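How to run a cloth-handling demonstration at an open day

Written by Liv Backlund for the Manddale robotics workshop pages. Last changed October 1, 2020.

These notes are for anyone who has to put a robot arm in front of visitors and have it pick up and move clothes. They come from the Manddale open day, when we had almost 200 people through the room, and from a smaller visit to Forkville in July. They cover setting up, running the demonstration and clearing away. They don't cover programming the arm. For that, see the Karam manual on the shared drive. Karam is our control program, and where I mention a menu or a button I mean the ones in Karam.

You will need:

- the arm, its base and its control box
- the emergency stop on its long lead
- a solid table
- a fixed camera on a stand, plus the small one at the wrist
- a large screen for visitors
- a box of clothes
- tape for the floor
- a second person

Allow 30 minutes for the set-up if the arm is already bolted down, and half a day if it isn't.

Choose the clothes

Pick clothes that are a different colour from the table. On pale pine, anything rust, red, navy or green is easy for the cameras and easy for visitors at the back. White T-shirts are a poor choice. We took several to Forkville and the software kept losing the edge.

A zip or a trim in a second colour is useful. Visitors can follow it with their eyes as the cloth moves, and you can point to it when you explain which way round the garment is. Take off belts, drawstrings with hard ends and anything with loose beads. Wash new clothes once before the day. They come out of the packet with sharp creases and the arm will grab those every time.

Don't iron anything. Put in a thick one as well as the thin ones, so people can see the difference in how they hang.

Check the wrist camera first

Turn on the wrist camera before you move the arm. Open the camera page in Karam and look at the picture with some cloth under it. What you want is a clear line where the cloth stops and whatever is next to it starts. A doubled hem helps a lot, as it gives a slightly darker band along the edge.

Ribbed or pleated material beside plain cloth makes a good test. If you can still tell the ridges apart, the focus is good enough for a demonstration. A little blur is normal at close range. Dim light is more of a problem, and deep folds will go nearly black before anything else does. Bring a lamp in from the side if the folds have no detail in them at all.

Visitors like the wrist view more than any other. Plan to have it on the big screen for at least part of each run, and tell them what they are looking at, since cloth seen this close can be hard to make out.
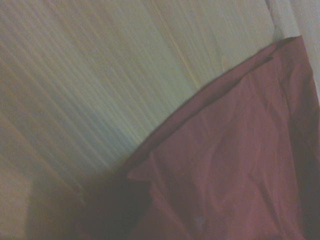
Set out the table and the floor

1. Put the table in front of the arm and push it until the gripper can get to the middle and both near corners. Lock the wheels if it has any.

2. Wipe the table. Peel off old tape where you can. Small scraps near the edge don't matter to the arm, but mark positions with fresh tape if you are going to use them.

3. Set the emergency stop where the second person can get at it without leaning over the table. Press it, check that the arm won't move, and release it. Do this again after lunch.

4. Gather the spare cable in one heap on the side away from the public. If a cable has to cross a walkway, cover it with a rubber strip.

5. Check the cable that runs down the outside of the arm. Move the wrist by hand through the turns it will make during the demonstration and watch that the loop stays slack. If it goes tight at any point, change the route of the cable before you change the movement.

6. Tape a line on the floor for visitors. We put ours a good arm's length (robot's arm, not yours) beyond the furthest reach.

7. Lay the first garment down and bring the gripper to just above it. This is the waiting position, and it is where the arm should be whenever you are talking.
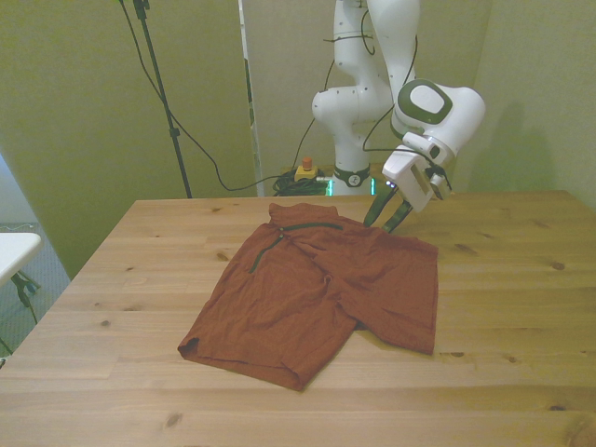

Leave it there while people come in. If you let the arm run through its moves as they arrive, half of them will walk straight up to it and the rest will miss your introduction. When the group has settled, say who you are, point out the line on the floor and introduce the person at the stop.

Keep the introduction to two or three minutes. Ours goes like this: clothes are hard for robots because they never lie the same way twice; the arm uses cameras to find a place to take hold; it closes its fingers, lifts, moves and lets go. Then we start.

Place the fixed camera

The fixed camera should look at the whole of the table from the side. Stand it at the back, near the wall, with both knobs done up hard. At Forkville the lower knob worked loose and the view slid down a bit at a time, and it took us most of the morning to notice.

Let its cable hang freely beside the stand, with enough slack to reach the floor. Keep the stand out of the arm's reach. The quickest way to check is to jog the arm slowly towards it at the lowest speed, with the second person's hand on the stop.

Shadows on the wall behind the stand are fine. Shadows on the table are worth a look. Ask someone to stand where the front row will be and see whether they darken the cloth. If they do, move the taped line back.

Run the calibration page in Karam once the stand is fixed. Any knock after that means doing it again, so tell helpers not to touch it.

Lay out the cloth

Spread the garment loosely, with the nearest part a short way in front of the fingers. Wrinkles are fine and make a better demonstration than a smooth sheet. It can hang over the front of the table a little, but if more than about half is over the edge the weight will drag it off when the arm lets go.

Keep zip pulls away from the place you expect the arm to grip. Metal between the fingers makes them slip, and it can mark the pads.

Open the fingers before you lay the cloth, then step back behind the line. The person laying out the cloth says "clear" out loud and nobody starts a run until they have said it.
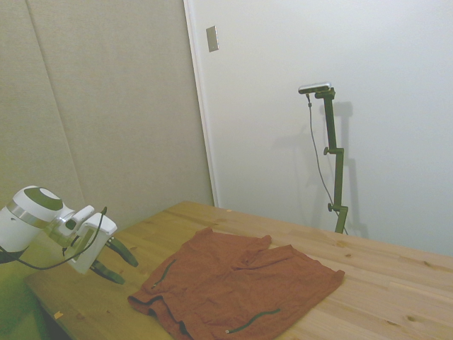

Run the demonstration

1. Press Find. Karam puts a small cross on the screen where it means to grip. Ask the visitors if they agree with it. Children usually have strong views.

2. Press Go. The arm comes down at the slow setting. Leave it on slow all day, even when someone asks for fast.

3. When the fingers close, stop talking. People want to watch this part.

4. Let the arm lift the cloth until there is a clear peak under the fingers, and press Pause. Now explain what the arm has hold of, and that the rest is still lying on the table. A short lift is enough.

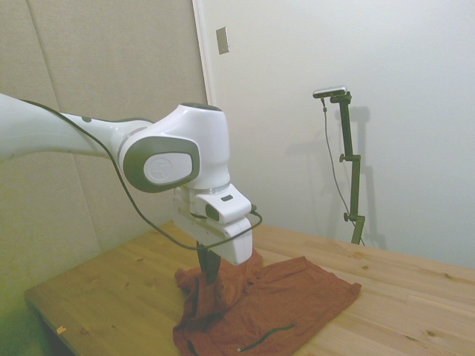
5. Press Go again and let it carry the cloth across and put it down. If it drops the cloth on the way, leave it where it falls on the table and press Find. A second try is as interesting to watch as the first.

6. Bring the arm back to the waiting position and take questions.

One run takes four minutes or so with the pause. We do three per group and change the garment between the second and third.

If something goes wrong

The fingers close on nothing. The height is set too high. Lower it in small steps on the set-up page. Do not press down on the table to make sure of a grip.

It picks up two layers when you wanted one. Pull the layers apart by hand and lay them out again.

The cross lands on the table instead of the cloth. Check the lamp first and then the calibration.

The arm stops and shows a fault. Tell the visitors it has stopped, press the emergency stop, and read the message on the laptop. Most of ours were the joint limit warning, which clears when you move the arm back by hand.

Keeping a record

Save the log for each run. Across the open day we made 244 attempts at picking something up, and the log is how we know the thick garments gave more trouble than the thin ones. Write the garment's name in the notes box every time you change it. I forgot for the first hour and had to work it out later from the video.

Clearing away

Park the arm, press the stop, switch off at the control box and then at the wall. Coil the camera cables separately. The clothes go back in the box marked Skisden, which is due to go there for the next visit, so please put back any you have borrowed. The key for the store is held at reception, and the extension number is 873.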